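FOR IMMEDIATE RELEASE

May 21, 2019

Plirkix Opens Its Second Repair Shop in Talmont, and the Old Table Is Coming With Us

TALMONT - I have been fixing other people's furniture for a living long enough that I should be able to write one page about it without getting nervous, but this is my third try, so bear with me. The short version is that Plirkix, my furniture repair and refinishing shop, is opening a second location on Luden Street in June, and everybody who has ever had a wobbly chair is invited.

Now the longer version! We started in the back half of a former shoe store on Suwannarat Avenue, with one bench, one window and a front door that stuck whenever it rained. People brought us kitchen chairs, mostly. Then they brought us the tables that went with the chairs, and then the sideboards their grandparents had left them, and before long you had to turn sideways to get to the sink. We finished 422 pieces last year. I know the number because I wrote every one of them in a green notebook, and I went back through it twice with a pencil while I was working on this announcement. For a crew of nine in a room that size, that's a lot of furniture standing on top of other furniture.

The Luden Street shop has 3,062 square feet, all on one floor, with a loading door wide enough for a dining table to come in without being taken apart first. If you've ever watched four grown people try to angle a farmhouse table through a shoe store entrance, you'll understand why I got a little emotional when I measured it. The finishing room is separate and has its own ventilation, so the sanding dust stays on one side and the varnish stays on the other. We also have a real front counter this time. The old one was a door on two sawhorses (a nice door, though - solid oak, and it's going to become somebody's desk).

Suwannarat Avenue isn't closing. Small jobs will stay there: loose joints, seat weaving, drawer runners, missing knobs, that kind of thing. Anything you need a truck or a strong friend to move should go to Luden Street. If you aren't sure, call first and describe it to us. Pictures are even better, and please get one of the underside, where all the interesting stuff is.

With the extra room we're finally able to hold classes, which customers have been asking me about for years. The first one is on table tops: how to tell solid wood from veneer, how to lift a white ring, when to sand and when to put the sandpaper down and walk away. You can bring a small piece of your own if it fits in a car trunk. The second class covers chair joints and glue, and it's messier than you would expect, so wear something old. Both run on weekday evenings through the summer, and sign-up sheets will be on the counter at both shops.

I'm also happy to say we're setting up a lending shelf for clamps. I own far too many of them, and most people need a clamp for one night every two years. We have around 1,000 in all sizes, if you count the little spring ones, and you can borrow up to six at a time with a deposit. Bring them back with the glue scraped off and we'll stay friends.

Prices are the same at both locations. Estimates are free if you bring the piece in, and there's a small charge if we come to you, which comes off the bill when you go ahead with the work. Regular repairs take two to three weeks. Full refinishing takes longer, and longer still in humid weather, so if you want your table back for Thanksgiving, please don't call me in November. I say this every year and every year I get the calls, and every year I say yes to too many of them.

Opening day on Luden Street will have coffee, lemonade, a rack of unclaimed chairs at very friendly prices and a bench where kids can sand a block of pine for as long as they like. We'll have a few finished pieces out as well, and you're welcome to run your hands over them. I always do that in other people's shops, so it would be pretty rich of me to put up a sign. The exact June date will be posted in both front windows once the electrical inspection is signed off. 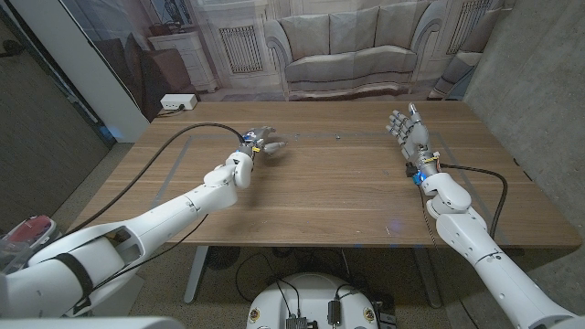
Parking is behind the building, and the entrance to the lot is the second driveway, just past the mailbox. The front door on Luden Street has one low step, but the loading door is level with the lot and will be open all day, so come in that way if you have a stroller, a wheelchair or a dresser. Questions from the press or anybody else can go to the Suwannarat Avenue counter during shop hours - I'm usually the one who picks up.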